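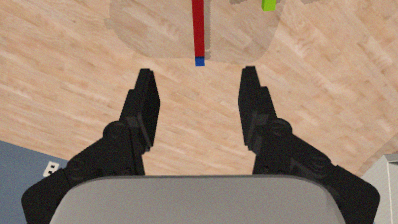 Oil for a wooden table, the slow way

I oil my kitchen table every April with linseed oil from the Jallia shop. Wipe the wood, let it dry one night, then sand lightly along the grain, never across.

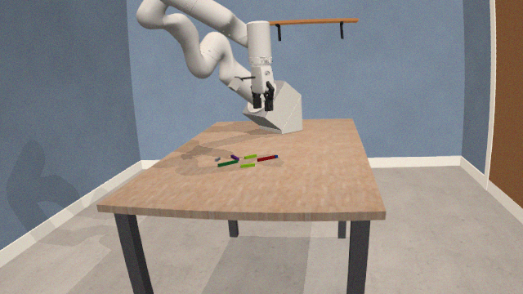
Two thin coats are better than one thick. Leave 30 minutes between them and rub off what stays on top. A wooden table against blue walls, like this one, looks warmer after oil, so try first a small spot underneath.

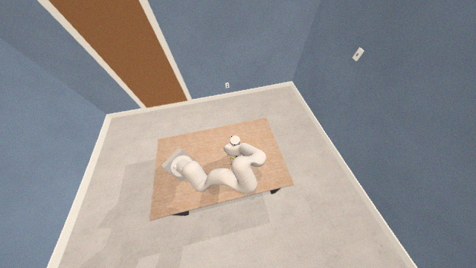

Last changed: September 17, 2022, by the Pundidgate Home page

Oily rags must be laid flat outside to dry. Do not make a ball of them, they can catch fire.

3,912 shares | 2 comments

Lobo: Does it work with walnut oil also?

Drelterura: I did it on my old bench, very nice, but the smell stays long!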